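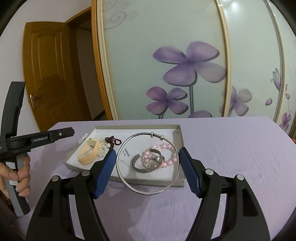 Apuntes sesión 6 – Manipulación y captura de datos. Tema: fallos de agarre en piezas pequeñas

(Versión provisional, julio de 2019. Lo que esté entre corchetes lo completo después de clase. Traed leído el capítulo de fricción, que la otra vez no lo había abierto casi nadie.)

## 1. El caso

Pinza manual de dos dedos, almohadillas de goma estriada. Tarea: coger piezas de bisutería de una bandeja baja y dejarlas a un lado, una por una. Pulseras, brazaletes, cuentas. Dos operadores, una pinza cada mano.

Lo que falló, en corto: durante una tanda de 60 agarres, 21 salieron mal y el registro los dio por buenos. El programa de etiquetado (Ullow, versión interna) marca "agarre correcto" cuando los dedos se paran antes del cierre total. Se paraban, sí. Pero se paraban por otra cosa.

Harsh Malhotra lo vio al repasar los vídeos para otra práctica. Pulsera de cuentas colgando de un hilo, pinza a medio cerrar, etiqueta verde. Y así un rato.

## 2. Tres mecanismos distintos (no mezclar en el examen escrito)

**a) Giro del aro.** Un aro rígido y liso, de pie, cogido por un punto: dos almohadillas enfrentadas, contacto pequeño. Resiste bien el tirón hacia arriba, mal el momento. Al levantar, el aro pivota sobre el eje que une los dos contactos y da contra lo que tenga al lado. La pinza no se abre, la distancia entre dedos no cambia → el registro no se entera.

Peor todavía si se agarra por el cierre. Las piezas deslizantes de un aro ajustable ruedan o corren, el diámetro cambia *durante* el agarre.

**b) Arrastre.** Piezas enredadas o metidas unas dentro de otras. Se coge una, suben dos. Con cuentas ensartadas es lo normal. El operador lo ve y corrige con la muñeca, sin pensar, y ese gesto queda grabado como si fuera parte de la tarea. Un modelo entrenado con eso aprende a sacudir. Lo comprobamos en febrero con el brazo Dunel: sacudía también con la bandeja vacía.

**c) Tope falso.** El más serio. Los dedos topan con el borde de la bandeja, o una cuenta se mete en la ranura del brazo, y el recorrido se bloquea. Lectura de apertura: intermedia. Fuerza en el gatillo: alta. Para Ullow es lo mismo que tener algo cogido.

De los 21 fallos, 15 fueron tope falso. El resto se reparte entre a) y b), alguno dudoso.

## 3. Por qué no saltó ninguna alarma

- Umbral único de apertura para todos los objetos. Venía de una tarea anterior con cajas. Nadie lo revisó al cambiar de objeto (yo tampoco, conste).
- La cámara va en la pinza. Ve bien los dedos y lo que hay entre ellos, pero cuando el aro gira hacia atrás lo tapa la propia almohadilla.
- Revisión por muestreo: un vídeo de cada 37. Con tandas de 60 eso es uno, con suerte dos. Insuficiente, haced la cuenta.
- Dos operadores en la misma mesa. Si uno mueve la bandeja mientras el otro cierra, en el registro del segundo aparece un desplazamiento sin causa.

Sobre el último punto: Seema Sisodia propuso sincronizar los dos relojes y cruzar los registros. Se puede, es barato, y con eso se explican dos de los dudosos. Queda pendiente pasarlo a la guía.

## 4. Parte de seguridad

Parece menor porque son pinzas de mano, sin motor. No lo es del todo.

1. Pellizco entre dedos y eslabones. Las ranuras interiores del brazo admiten la punta de un dedo. **No sujetar la pieza con la otra mano mientras se cierra.** Es justo lo que apetece hacer con un aro que gira.
2. Interferencia entre pinzas. Dos trayectorias sobre la misma bandeja = choque. Turnos, o zonas separadas, y decirlo en voz alta antes de entrar.
3. Rotura de hilo. Una pulsera ensartada que se tensa entre dos almohadillas puede soltar las cuentas de golpe. Gafas puestas, y recoger el suelo antes de seguir.
4. Tornillos del mecanismo. Revisar apriete al empezar la tanda y a mitad. Uno flojo da holgura lateral, las almohadillas dejan de enfrentarse y el caso a) se dispara.

Cuando esto pase al brazo con motor (práctica Zinchenko, la siguiente), el tope falso deja de ser un problema de etiquetas: el control sigue empujando contra el borde. Allí el límite de fuerza se fija *antes* de conectar. Sin discusión.

## 5. Qué se cambió

- Umbral por objeto, medido con la pieza en la pinza, tres repeticiones.
- Prueba de elevación: subir un palmo, parar, mantener. Si la imagen de la pieza se mueve respecto a los dedos, la etiqueta pasa a "dudoso".
- Etiqueta nueva: "arrastre". Antes se apuntaba como correcto o se borraba, segun quién estuviera.
- La bandeja se fija a la mesa con cinta por debajo.
- Primera y última toma de cada tanda se revisan siempre, además del muestreo.

La tanda original no se tiró. Está en la carpeta Pimport, reetiquetada a mano, y es la que vais a usar.

## 6. Para la próxima sesión

Por parejas, entrega de una página:

– Coged cinco tomas de Pimport y clasificadlas en a), b), c) o correcta. Justificad con el instante del vídeo, no con "se ve".

– Diagrama de fuerzas de un aro vertical sujeto por un punto. Indicad para qué posición del contacto el momento por peso es nulo (pista: mirad dónde queda el centro de masas, que no está en el metal).

– Proponed UNA señal adicional que distinga tope falso de agarre real. Vale un sensor, vale una regla sobre los datos que ya hay. Decid cuánto costaría y en qué caso fallaría tambien.

Dudas de Ullow, a Harsh. Dudas de relojes y sincronización, a Seema. Las pinzas se devuelven con las almohadillas limpias y el gatillo suelto.

[Falta: tabla de fallos por tipo de pieza. La cuelgo con la versión corregida.]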